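To: Gekcombe path users list
From: Selma Dervishi
Subject: Re: Surface of the oval path, again

Dear all,

Thank you to Mr Vukčević for his message. I answer below his text, because I think some points can be settled and some others not.

> From: P. Vukčević
> Subject: Surface of the oval path, again
>
> Hello list,
>
> I rode the path by the oval twice this week on the narrow tyres and my
> wrists are still complaining. The stretch before the bend is the worst.
> Can somebody tell me if it is going to be resurfaced from end to end, or
> if we will get one more patch on top of the old patches? I was told in
> February that the council had it on a list. Also the grass on the curb
> side needs cutting, my daughter's pram wheel went into it last month.
> And is it true that the path will be widened and a centre line painted?
> I am against the line, for what it is worth. It makes cyclists go faster.
>
> P.V.

About the list: yes, the path is on it. I telephoned the works office and a very patient lady found the entry for me. It is number 19 in the order of works for our district, and it is described as "surface repair, shared path, Gekcombe oval to Illamen Street". The length written there is 201 metres. I asked if this means new asphalt for the whole width, and she could not say. The contractor, Lendora, will make a visit first and then propose the method.

I walked the section myself in the morning, slowly, from the Illamen Street end and back. I wanted to compare it with what is written in the entry. 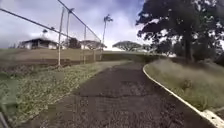

For walking I find it acceptable if you wear proper shoes. For small wheels it is a different matter. The asphalt is cracked and coarse over its full width, and I could not find a smooth line to recommend to people with prams or scooters. My neighbour, who uses a walking frame, told me she prefers to keep close to the curb. I tried it and did not notice a big difference, but I was not leaning on a frame.

Now to the question of the line. There is no painted line or marking on the straight part, and I found nothing about paint in the entry. So I believe this is only a rumour, perhaps mixed up with the other path along the creek. The same for the widening. There is grass on both sides, so I understand why people suppose it would be easy, but the money for it is not there. The amount reserved is $2,438, and I doubt that this would pay even for a proper repair.
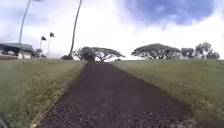 The straight part, with lawn on both sides and no line painted.

On the patches I must agree with Mr Vukčević. Before the bend there is a place where newer asphalt meets the older, and the join goes across the path with a raised, uneven edge. You feel it well under the foot. I mentioned exactly this join to the works office and asked that the edge be made flat now, without waiting for the bigger repair. They gave me request number 122. If you write to them, please put this number in your message, otherwise they open a new request each time and it goes to the bottom of the pile.

The long grass beyond the curb is also true. It leans a little toward the path at one point. Farther back the lawn is mown, so I suppose the mower does not go close to the curb there. I did not include it in the same request, as the grass belongs to the parks people and the asphalt to the works people. Would somebody be so kind to write to parks? I have already two letters open with them about the drinking fountain and I do not wish to become famous.
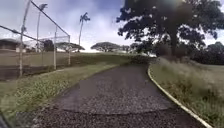
The join in the asphalt before the bend, and the uncut grass past the curb.

One more thing, which was not in the quoted message but came to me from two other members. They are worried that the big tree by the bend will be removed for the works. I asked, and there is nothing in the entry about any tree. I asked also that the contractor keep heavy machines away from its roots, and the lady wrote this down. I would like to have it in writing from Lendora before they start, and I will ask for it when I know the name of the person responsible.

If you have had a fall or a damaged wheel on this section, please send me the place and the time of day. Short is fine. I will put all of it in one letter and show it here before it goes.

Kind regards,
Selma Dervishi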